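Release Notes

The last ticket on the Rumadmont board was a missing comma. I closed it in April, at ten past two in the morning, and changed the project status from Active to Finished. The software asked if I was sure. I selected Yes.

Rumadmont was a sticker-album app for a local cycling race. Users collected riders, swapped duplicates and filled pages. I had built it alone, in the evenings, on a mobile framework called Brindix which had stopped receiving updates before I had learned to use it properly. The specification ran to four pages. The list of known faults ran to 10.

The figures were as follows. Installs: 3,000. Accounts created: 1,000. Accounts that had opened a second pack: 700. Completed albums: one.

I noticed the completed album while running the shutdown script. The script read each account, exported its data, sent a farewell message and deleted the row. It halted on the full album, as an album with no empty slots returned a null where the script expected a list. I had never tested that case.

The account was registered in Villalba, a town the race did not pass through. It had been created on the first day and opened every day afterwards, always between six and quarter past. It had made no swaps. By my own drop rates, completing the album without swaps should have taken eleven years.

I checked the logs for tampering. The requests were well formed and the timestamps were in order. The packs had been drawn by the same routine as everybody else's. The seed was the same. I ran the draw again on my own machine with that account's number and got the same stickers in the same sequence, down to the last one, a reserve rider for the Plokivham team who had withdrawn before the start.

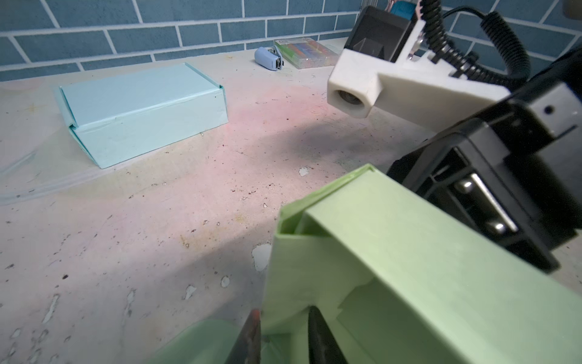
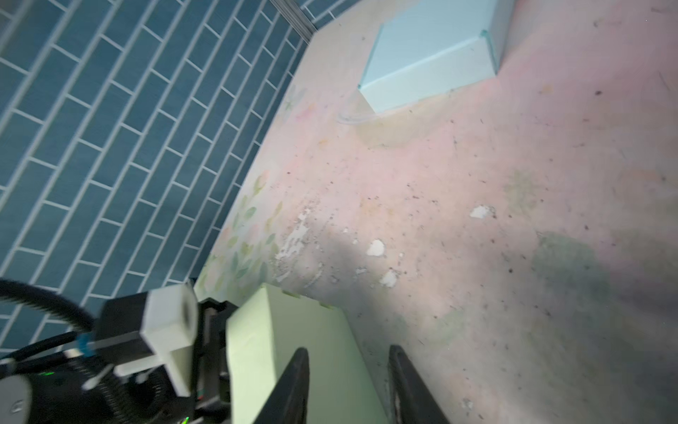
Pale green box, two views.

The terms of use promised a printed album to anyone who filled every page. I had written that clause in an afternoon and had not costed it. The printer in Plokivham had a minimum order of one, at a price I will not record.

I sent a message through the app asking for a postal address. The reply came at four minutes past six. It gave a street and a house number, and then, on a separate line, a question: would there be another one next year?

I drafted an answer explaining that the framework was out of support, that the hosting contract was due to lapse and that the race had lost its sponsor. It was accurate. I read it through and left it in the drafts folder.

The album was printed and posted. Tracking showed it as delivered. I patched the script to handle the null and ran it again on the remaining accounts. It finished without errors. I had excluded one row.

The server now costs me slightly more per month than the electricity for my fridge. It holds one user and one album. At six each morning a request comes in for a new pack, and the routine, having no empty slots to fill, returns a duplicate.

I have opened a new ticket. The title is "Second edition". The priority is set to Low, and the estimate field is blank. So far I have renamed the database and removed the dependency on Brindix, and the swap screen no longer loads.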